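Talk notes: waste points in one-room kitchens
Kamlesh Yadav, October 2025

Slide 1. Title. Leave it up while people sit down.

Slide 2. Scope. Small kitchens where cooking, eating and storage share one floor. No built-in cabinets, no under-sink bin. Go straight to the next two slides and let people look before talking. 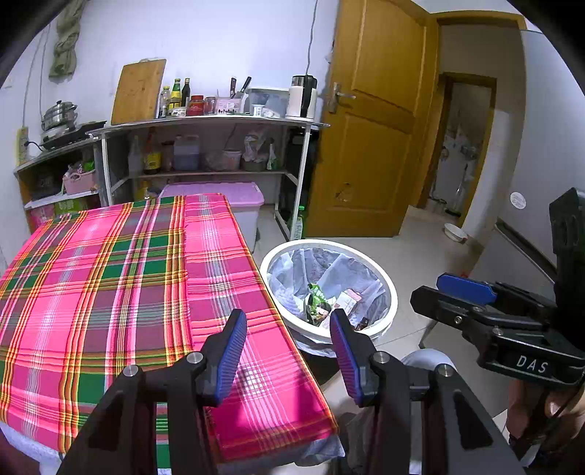
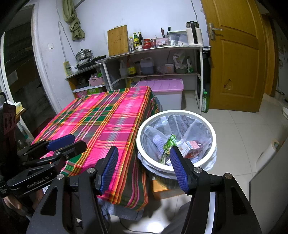 Slides 3 and 4: round bin with liner, next to the table with the plaid cloth.

Points to make:
Bin sits at the table. Packaging gets dropped where it is opened. Contents in both views are wrappers and small cartons, light and bulky.
Liner is folded out over the rim. Ask for a show of hands on who does this at home.
Cloth hangs down on the bin side. Flag as a hygiene issue, return to it on slide 7.
Slide 3 only: shelf unit by the wall with kettle, knife block, cutting board and bottles. Food prep tools are kept together, bin is separate from them.

Slide 5. Log results from July. 1,857 items recorded across 4 kitchens. Packaging first, peelings second. Do not read out the table.

Slide 6. Bin volume. Crumpled wrappers spring back, so volume fills before weight. Flatten cartons. Skip if past the halfway mark.

Slide 7. Cloth clearance. Clip the hem or move the bin 100 mm out. Take questions on this one before slide 8.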